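El microondas en la cocina compartida: costumbres, consumo y sobras

Informe del proyecto de curso, marzo de 2018

1. Por qué elegimos este tema

En la residencia Hestholm viven estudiantes de muchos países y casi todos usamos la misma cocina entre las siete y las nueve de la tarde. Al principio del curso queríamos estudiar el desperdicio de comida en general, pero el tema era demasiado grande para un grupo de cuatro personas. La tutora nos aconsejó elegir una cosa pequeña y mirarla bien. Elegimos el microondas, porque por él pasa casi toda la comida que no se come el mismo día de cocinarla.

La pregunta del trabajo es sencilla: ¿qué comemos recalentado, qué tiramos y cuánto tiene que ver con la manera de guardar la comida? No pretendemos dar una respuesta válida para todas las residencias. 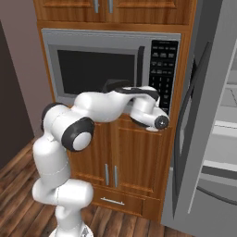 Departamento de Economía Doméstica y Nutrición -- Taller de proyectos, grupo 4

2. Cómo trabajamos

Hicimos un cuestionario en español y en inglés y lo contestaron 19 residentes. Además, cada persona apuntó durante una semana de octubre lo que guardaba en la nevera, lo que recalentaba y lo que acababa en la basura. Para pesar las sobras usamos una balanza de cocina de la marca Judero, que nos prestó el taller. La balanza pesa hasta 4000 gramos y fue suficiente en todos los casos.

Tuvimos un problema con las hojas de apuntes. Algunas personas escribían «un plato de arroz» y otras escribían los gramos exactos. En la segunda mitad de la semana repartimos una hoja nueva, con columnas, y los datos mejoraron mucho. Los de los primeros días los usamos solamente para los comentarios y no para las sumas.

3. Resultados

En los días que pudimos sumar, se tiraron 1525 gramos de comida ya cocinada. La mayor parte era arroz y pasta. Esto nos sorprendió un poco, porque en el cuestionario casi todos habían respondido que lo que más tiraban era la verdura. Pensamos que la verdura estropeada se recuerda mejor, por el olor y por el aspecto, mientras que un resto de pasta se tira sin pensar.

La segunda observación es sobre los recipientes. La comida guardada en recipientes transparentes con tapa se comió casi siempre. La comida que quedó en la olla, o en un plato cubierto con otro plato, se tiró con más frecuencia. Varias personas explicaron que no les gusta abrir una cosa sin saber qué hay dentro, aunque la hayan cocinado ellas mismas.

También preguntamos por la manera de calentar. La mayoría pone la potencia máxima y no remueve la comida a la mitad del tiempo. El resultado es conocido: los bordes quemados y el centro frío. Tres residentes dijeron que por esta razón prefieren cocinar otra vez. Con el arroz, una cucharada de agua y una tapa floja dan un resultado mucho mejor -- lo probamos en el taller con la misma cantidad y el mismo tiempo.

Sobre la electricidad podemos decir poco. Queríamos medir el consumo con un medidor de enchufe Limomer, pero el enchufe del microondas queda detrás del mueble y no pudimos llegar a él. Por eso este apartado, que en el primer plan era el más largo, aquí ocupa un solo párrafo.
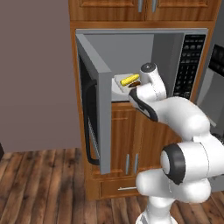

Ondrejka, al leer el borrador, nos escribió que el arroz no se debe tratar igual que la pasta: «si pasa la tarde entera en la olla, fuera de la nevera, recalentarlo bien no lo arregla». Tiene razón y hemos cambiado el texto de las recomendaciones. También nos preguntó si la gente sabía de qué día era cada recipiente. En el cuestionario no estaba esta pregunta, y es la falta que más sentimos ahora.

4. Recomendaciones para la residencia

Guardar el arroz en la nevera pronto, en un recipiente bajo y ancho, para que se enfríe rápido.

Escribir la fecha en la tapa. Un trozo de cinta de papel y un bolígrafo son suficientes, y pueden estar colgados al lado de la nevera.

Calentar con potencia media, remover una vez y esperar un minuto antes de comer.

Reservar una balda de la nevera para la comida que se puede compartir. Esta idea la propusieron los mismos residentes en la parte libre del cuestionario. Hubo también opiniones en contra -- una persona teme que la balda se llene de cosas viejas que todos miran y que ninguno limpia.

5. Límites del trabajo

La muestra es pequeña y la semana coincidió con entregas, así que es posible que se cocinara menos que en otras semanas. Sabemos también que una persona que apunta lo que tira suele tirar menos. No tuvimos un grupo de comparación. Si otro grupo quiere continuar, aconsejamos usar desde el primer día la hoja con columnas, añadir la pregunta sobre la fecha y pedir con tiempo el acceso al enchufe. La hoja y el cuestionario en los dos idiomas están en la carpeta del taller, junto con la tabla de pesos.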